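Folding a T-shirt

Folding a T-shirt is the everyday job of turning a loose knitted top into a flat, tidy shape that can be stacked, stood on end in a drawer or tucked into a bag. Most of us learn it from whoever did the washing when we were small, and most of us go on doing it that person's way for the rest of our lives, whether or not it suits our drawers!

Surface and laying out

Any flat surface will do, and people happily use beds, benches and ironing boards, but a table with room to spare on both sides of the shirt is kindest to the back. The shirt is laid down and smoothed from the middle outward. Collars and shoulders are the stubborn part, as the neckband is thicker than the body and likes to hold a ridge of its own. 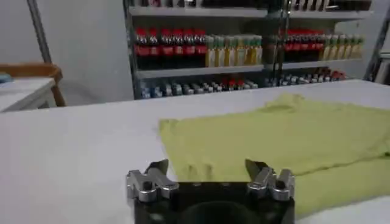
Light cotton knits are forgiving, and a few soft creases left at this stage seldom matter once the shirt has been worn for an hour. Heavier shirts keep whatever they are given, so it pays to go over them with the flat of the hand a second time.

Common folds

The long fold, known in the Pridholm district as the Wike fold, brings the shirt into a narrow strip before it is shortened or rolled. The square fold takes in the sleeves first, then brings the hem up to meet the collar. Shops tend to favour the square, which shows off the colour and any print on the chest, while travellers are often fond of the strip because it rolls up so neatly.

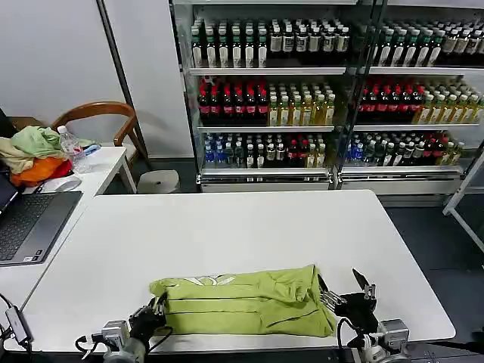

A lime-green garment folded into a long rectangle.

Keeping the edges even

Whichever fold is chosen, the hem is a good guide. Holding it by its two bottom corners and drawing it gently straight squares up the body of the shirt, and the side seams can then be coaxed into line. Pulling hard is best avoided, particularly with older shirts whose hems have already begun to wave. The Kekine household handbook, revised each October, gives the hem a whole chapter of 29 pages, and it's a surprisingly cosy read.

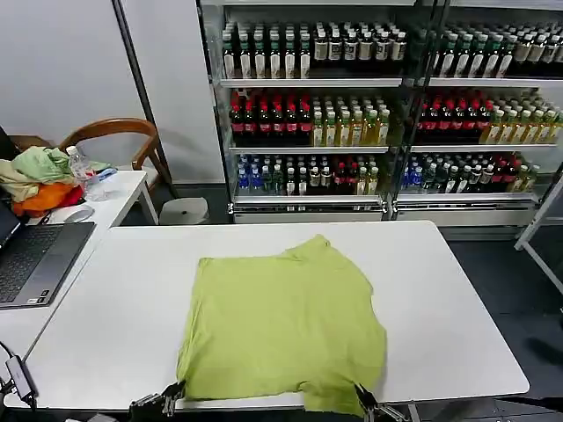
Evelien Wouters, writing in the Stemstead laundry newsletter, disagreed with starting at the hem at all: "I line up the shoulders and let the bottom fall where it likes. A shirt hangs from its shoulders all day, so that's the end I trust."

Both habits have their followers, and plenty of families manage to keep the two going under one roof.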